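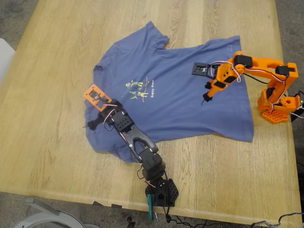

A reader wrote to me that she stopped folding T-shirts years ago and only rolls them, because a folded shirt "always comes out of the drawer with a line across the stomach." I understand her. But I think the line comes mostly from folding a shirt which was not made flat first, so let me tell how I do it at home.

Start with the table

I fold on a table and never on the bed. The bed is soft, the shirt sinks into it and the wrinkles stay. A wooden table is very good, only wipe it before and let it dry. If your shirt is thin, put a cotton towel under it.

Make it flat

Lay the shirt with the print up and look where the collar is. Most times it lands a little crooked, with one side bunched under itself. Do not pull at the hem. Take the shirt at the two shoulders, lift it a little and put it down again. Then stroke with the open hand from the chest out to the sides. Two or three strokes are enough for a normal shirt.

Shirts with a print

A small picture on the chest, like the little cartoon figures and "Happy Hour" on the faded blue one, is easy to protect. Turn the shirt face down before you fold, and the print will be on the outside at the end, without a crease through it. Big prints are more difficult. For these I make the side folds narrower, even if the packet becomes wider than the others.

Never put the iron directly on a print. I iron from the inside, and I wait until the shirt is cool before I fold it.

The folds

1. Shirt face down, collar away from you.
2. Bring one side to the middle, and lay the sleeve back so it does not stick out.
3. Do the same with the other side.
4. Fold the hem up to the collar, then fold once more if your drawer is low.

My packets are 9 inches wide. I have cut a piece of cardboard from a Flistar box to this size and I lay it on the back of the shirt as a guide. When the side folds are made, I pull it out from the bottom. It has lasted 2 years already.

In the drawer

I stand the shirts up like books, with the fold on top. In my Derkex drawer they go in one row, and I can see every print without digging. Do not press them together – if you must push to close the drawer, the lines come back, and then my reader is right.

Old faded shirts

I keep them for sleeping and for painting the walls. The color will not come back, but washing inside out in cold water makes the fading slower. When the cotton gets holes, I cut the back into cleaning cloths. The front with the print I keep apart – a friend wants to sew a blanket from them.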